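How I Turn Empty Paper Cups Into Seed Starters (and Keep Them From Going Moldy)

I drink a lot of instant milk tea. My friend Luana Trindade brings me the sweet kind in the fat paper cups whenever she goes to the big Asian grocery across town, and by the end of winter I have a tower of empties on top of the fridge. For years I threw them out. Then one March I ran out of seed trays on the very evening I wanted to start my tomatoes, looked up at that tower, and well, here we are!

It works great, it costs nothing, and the cups last just long enough. I do have a few opinions about how to go about it, mostly picked up by doing it wrong first.

What you need

Empty paper cups, the thicker the better
Dish soap and a soft sponge
A thick darning needle or a skewer
Seed starting mix
An old tray or baking pan with a lip
Masking tape and a permanent marker

Wash them the same day

Milk tea, pudding, yogurt, anything creamy will leave a film, and that film is what grows the gray fuzz. Rinse the cup right after you finish, then wash it with a drop of soap and warm water. Don't soak it. I left a whole batch in the sink overnight once and the bottoms came out soft as bread. A quick wash, a rinse, then upside down on a rack until the next day.

Give each one a squeeze

Once they're dry I sort them at the table before I do anything else. Pinch each cup lightly on two sides, near the middle, and let go. A good one springs back to round. If it stays dented or you feel the seam give, put it in the recycling (check what your town takes, mine is fussy about lined paper) and move on to the next. Look inside, too. Any little bubbles or peeling in the lining mean it'll leak within a week.

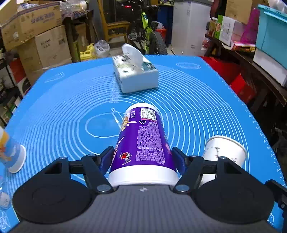
I used to skip the sorting, and I always ended up with one cup that slumped over in April with a perfectly nice pepper plant in it. So now I'm strict. Weak ones go, even the pretty ones.

Something to protect the table is worth having for this next part. A craft mat, a place mat, a folded towel, whatever you've got. You're going to be poking holes, and my dining table still has the scars from my first year.

Poke the holes from the inside

Push the needle through the bottom from the inside out. If you go the other way you shove the lining up into the cup and it makes a tiny dam around the hole, so the water just sits there. I make four holes near the edge and one in the center. A pencil is too fat, the mix washes right out.

Fill and label

Dampen your mix first, in a bowl, until it holds together when you squeeze a handful. Fill the cup to a finger's width below the rim and tap it on the table to settle it. Don't press down hard! Set your seeds at whatever depth the packet says, and cover them.

For labels, don't write straight on a dark cup. You won't be able to read it later, and printed cups are just as bad with all that small type everywhere. Put a strip of masking tape near the rim and write on that. My neighbor Genivaldo Holanda puts the variety on one side and the sowing month on the other, and I've copied him ever since.

Water from below

Stand the cups in the tray and pour in a little water. Give them half an hour, then tip out what's left. Leaving them standing in it is the fastest way to lose the bottoms. I keep mine a thumb's width apart so air can get between them, and since I started doing that I've hardly had any mold.

When to move them out

Mine hold up for six weeks, sometimes eight. I don't plant them in the ground, the lining doesn't break down the way plain paper does. Just snip down the side with kitchen scissors, peel the cup open, and lift the whole root ball out in one piece.

Basil and lettuce do very well this way. Squash gets too big too fast, so I sow that straight outside once the nights warm up.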